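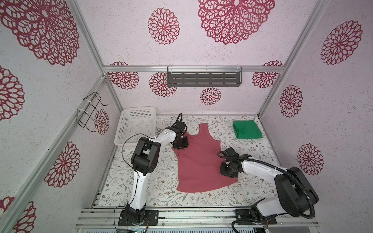
Oficina de escrita

Como enviar poemas a uma revista sem perder a cabeça (nem os ficheiros)

Durante anos mandei poemas às revistas assim, à sorte, com o corpo do email vazio e um anexo chamado "versaofinal3b". Desde que passei a ler propostas para a Pornitz, uma revista pequenina de poesia, mudei tudo na maneira como faço os meus envios, e queria partilhar isso convosco!

Primeiro, leiam pelo menos um número inteiro da revista. Eu adoro a Cocco, mas publica quase só poema em prosa, e andei dois anos a bombardeá-la com sonetos (coitados).

Depois escolham os poemas. Se o regulamento não disser nada, mandem 3, com o mais forte à cabeça. Um poema por página, tudo no mesmo documento, letra simples de tamanho normal. Versos com mais de 80 caracteres costumam partir na paginação, por isso vejam como ficam numa página estreita.

A carta de apresentação é curta, mesmo curta! Cumprimento, títulos dos poemas, uma nota biográfica na terceira pessoa e adeus. Não expliquem os poemas. Na nota eu ponho onde vivo, duas publicações e o meu trabalho de revisão para a editora Bendeck. Quem nunca publicou escreve só uma frase, e está muito bem assim.

Por fim, apontem tudo numa folha: revista, data, títulos, resposta. A minha já vai em 36 linhas. Se um poema for aceite noutro lado, avisem logo as outras revistas e retirem-no.

Para a semana escrevo sobre como rever provas.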